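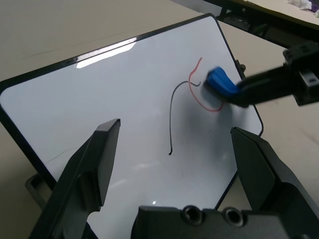
4. 手描きの河川線における揺らぎの測定

4.1 資料と動機

谷の地図を何枚も重ねて眺めていると、川がいちばんよくしゃべることに気づく。境界線や道路は定規の助けを借りて引かれることが多いが、川だけは描き手が手首をゆるめて引いている。Garndale図群はその点で実に魅力的な資料で、全21面のどれを開いても、上流から河口へ向かう線の一本一本に描き手の癖が残っている。本節では、この図群から抽出した1,752本の河川線を対象として、線の揺らぎを定量化する手順と、そこから得られた描き手ごとの傾向を述べる。

従来、手描き図の線の揺らぎは測量精度の問題として扱われてきた。実際の流路からのずれが誤差であり、小さいほどよい地図とされる。この見方に異論はないものの、我々が面白いと感じたのはその残りの部分である。実際の流路に対応する屈曲がまったくない区間でも、線は細かく揺れている。この揺れは地形を写したものとは考えにくく、筆の運び、紙の目、描き手の休み方などが混ざり合った信号である。混ざったままでも、図面の系譜を知る手がかりとして十分に使えるのではないか。作業の出発点はこの期待であった。

4.2 線の抽出

各図面は上辺を北に揃えて読み込み、Bivaを用いて河川線だけを分離した。Bivaは線の色、太さ、終端の形を手がかりに候補を選び、判断のつかない箇所を人に返す。返された箇所の多くは等高線との交差部と、注記の文字が川に触れている部分であった。とくに「滝」を示す短い横線は厄介で、川の一部として取り込むと揺らぎの値が跳ね上がる。最終的には横線をすべて除外し、除外した位置を別の層に残した。この層だけを見ても描き手の違いがよくわかり、いずれ独立に論じたいほどである。

抽出した線は、起点から終点までを200の等間隔点に置き換えた。点数を固定したので、長い本流と短い支流とでは点の間隔が異なる。間隔を固定する方法も試したが、短い支流では点が足りず、線の端の処理に結果が左右された。端の処理は軽視できない。手描きの線は始点と終点で性質が変わるからである。図1の黒い線では、右上の端に小さな鉤があり、そこから左へ回って長く緩やかに揺れながら下り、最後は小さな塊になっている。Garndale図群の支流にもよく似た形があり、合流点の手前でインクが溜まっている。塊を一つの点に縮めるか、輪郭のまま残すかで末端の曲率は大きく変わる。本研究では中心の一点に縮めた。鉤については、水源の記号と読めるもの以外は線の一部として残している。

4.3 図面の傾きと外枠 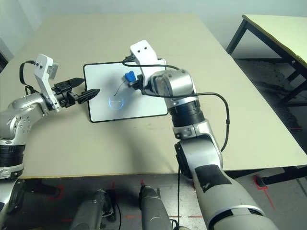

河川線の向きを図面間で比べるには、傾きの補正が欠かせない。Garndale図群には枠線を持つ面と持たない面があり、後者では紙の端を基準にするほかない。ところが紙と背景の色が近いと、端の検出はたちまち不安定になる。図2の机上に置かれた白い板面は、向きが少し斜めになっているが、細い黒の縁があるためにベージュの天板との境目がとりやすい。枠線のある図面はこれと同じ条件に恵まれていて、四辺に直線を当てはめれば傾きが素直に求まる。また、角が丸いものでは角そのものを基準点にせず、隣り合う二辺を延長した交点を使うのがよい。傷んで角の取れた古い図面にも同じ処理がそのまま使え、これは嬉しい収穫であった。

枠線のない面では、紙の繊維の方向と注記の文字列の並びを補助に用いた。文字列は川に沿って曲げて書かれることがあるため、村名と山名だけを採用し、河川名は外した。補正後に隣接する面を並べると、面をまたぐ本流がきれいにつながる。つながらない箇所も残ったが、そこには描き手の交代を疑わせる線質の変化が伴っていた。補正の失敗と片づけず、次項の比較に含めている。

4.4 揺らぎの指標

揺らぎの強さはRostednessと名付けた指標で表す。まず線を滑らかにした基準線を求め、元の線が基準線から左右に離れる量を点ごとに測る。次に、その量を線の太さで割り、全点について二乗平均の平方根をとり、1,000を掛けて整数に丸める。太さで割るのは、太い筆では小さな揺れが線幅の中に隠れてしまうためである。縮尺の違う図面を同じ表に載せられるのもこの正規化のおかげで、作業の後半では大いに助けられた。

Rostednessの値を図面ごとに並べると、描き手の筆圧が想像できるほどはっきりした差が現れる。谷の東側を描いた面では、本流も支流も値が揃って低い。西側では本流だけが低く、支流に入ると急に高くなる。西側の描き手は本流を下書きからなぞり、支流をその場で一気に引いたのではないかと我々は考えている。この解釈を支えるのが鉛筆の下書きの残り方で、西側の本流の脇には消し残しが点々と認められるのに、支流の脇には見当たらない。指標の数値と紙の上の痕跡がこうして噛み合う瞬間は、何度経験しても胸が躍る。

比較のため、同じ手順をLindsay写図帳にも適用した。Lindsay写図帳は既存の地図を透写したものとされ、揺らぎは全体に小さいはずだと予想していた。結果は逆で、緩い曲線の区間ほど値が高い。透写では元の線を追いながら少しずつ手を進めるため、曲がりの少ないところでかえって細かな修正が増えるのだろう。急な屈曲では手が自然に回り、値はむしろ下がっている。自由に引いた線と写した線とで、揺れの出る場所が入れ替わるわけである。

4.5 測定上の注意

Rostednessは紙の伸縮にも反応する。綴じられた図面では、のどに近い部分で川が横方向に縮み、揺らぎが強調される。補正には経緯線の間隔を用いたが、経緯線のない面では適用できず、その面の値には印を付けて表に載せた。後世の補筆も問題になる。青で引き直された川は原則として除いたが、元の線が下に見えているものは元の線のほうを測っている。夏の増水時の流路を点線で添えた図面もあり、余白の書き込みから6月の踏査に基づくと読めるが、点線は本節の対象に含めていない。点線の点の打ち方にも癖があり、別の指標が要る。

関連する項目
・手描き等高線の間隔と描き手の交代
・Garndale図群の紙質と綴じの変遷
・Lindsay写図帳における注記文字の配置
・Bivaによる彩色線の分離手順
・滝記号の地域差に関する覚え書き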